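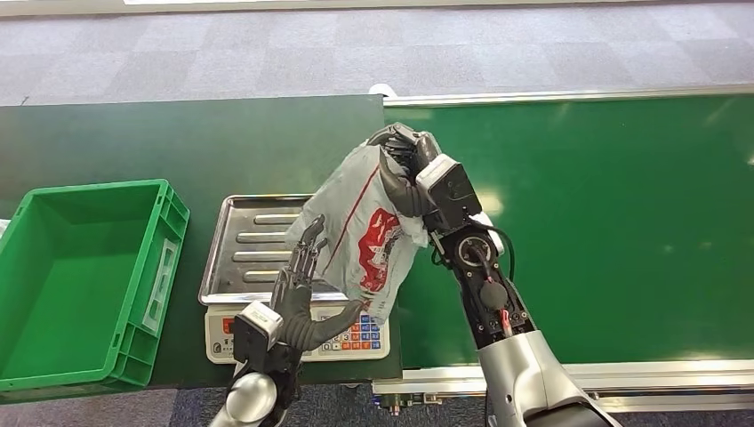 A plastic bag held above a digital scale on a work counter beside a green conveyor belt.

FOR IMMEDIATE RELEASE
Jun 9, 2026

Votbridge to Drop Small Parcel Surcharge at All Matholm Counters

New flat price covers anything up to 400 grams. Old rate card goes away.

MATHOLM - Votbridge, the regional parcel carrier, today said it will end its small parcel surcharge and replace it with one flat price for light packages. The change covers every staffed counter in the Matholm service area and the pickup routes out of Bolger. No sign-up, no code, no minimum number of parcels.

The surcharge came in last January. Customers did not like it. Shop owners who mail buttons, seeds, guitar strings, watch bands and other small stuff wrote in to say the extra fee was sometimes more than the thing in the bag. Fair point.

"We read the letters. All of them," said Amber Lightfoot, head of counter services at Votbridge. "People were folding packages in half to get under a size line. Then the package got bent and they had to send another one. That was our rule doing that, so the rule goes."

What changes

One price for any bag, envelope or box up to 400 grams, as long as the longest side is 38 centimeters or less. Before, there were separate steps for weight, thickness and shape, and a handling fee on top for soft packaging. Soft packaging is now treated the same as a box. Tubes too, if they fit the length limit.

Weight is taken at the counter, packed and sealed, and the number on the scale is the number that counts. Customers can still weigh at home and print a label. If the home weight is off by a little and the parcel stays under the limit, no adjustment is made and no notice is sent. If it goes over, the customer gets a choice at the counter: pay the next rate up or take the parcel back. Votbridge will no longer bill the difference afterward. That was the single biggest complaint after the surcharge itself.

Parcels over 400 grams stay on the current rate card untill the fall review.

What does not change

Tracking stays included. Cutoff times stay where they are. Insurance up to 100 dollars is still part of the base price, and extra cover can be bought at the counter or on the website. Restricted items are still restricted: batteries shipped loose, aerosols, liquids in glass without an inner wrap. Full list at the counter.

Business accounts

Existing accounts move over on their own. Nothing to fill out. Accounts with a negotiated rate keep that rate if it is lower than the new flat price; if it is higher they get the flat price. Invoices will show both lines for the first two billing periods so bookkeepers can match things up.

Accounts that use Steltora, the Votbridge label tool, will see the new option after the next update. The "soft pack" box goes away. Saved templates that have it ticked will still print, the box is just ignored. Anyone with very old templates should open and save them once before printing a big batch.

Credits for earlier surcharges

Customers who paid the surcharge and then also got a correction bill for the same parcel can ask for the correction back. Bring the tracking number or the receipt. Either works. Claims go through the counter or by mail to the Bolger office, and credit goes to the original card or to the account balance. So far 204 customers have already been credited, mostly small shops in the east side of the service area.

The surcharge itself is not being refunded where it was charged once and charged correctly. Lightfoot said the company looked at it and could not make it work this year.

"I know some people will be unhappy with that part," she said. "I would rather say it now then have them find out in line."

Counter hours

Most Matholm counters open as usual the day the price starts. The Bolger depot counter will open one hour late that morning so the price boards can be swapped. Pickup routes run on the normal schedule. Paper rate cards in the old blue cover should be thrown out; new ones will be at the counters, one page, printed both sides. Large print version on request.

About Votbridge

Votbridge carries parcels and documents for households and small businesses in and near Matholm. Its main depot and customer office are in Bolger. The company runs staffed counters, scheduled pickups and the Steltora label service.

Media contact
Amber Lightfoot
Head of Counter Services, Votbridge
Bolger office, press desk

Rate table and counter list available on request. Please ask for the June version, the earlier draft has a wrong length limit in it.

###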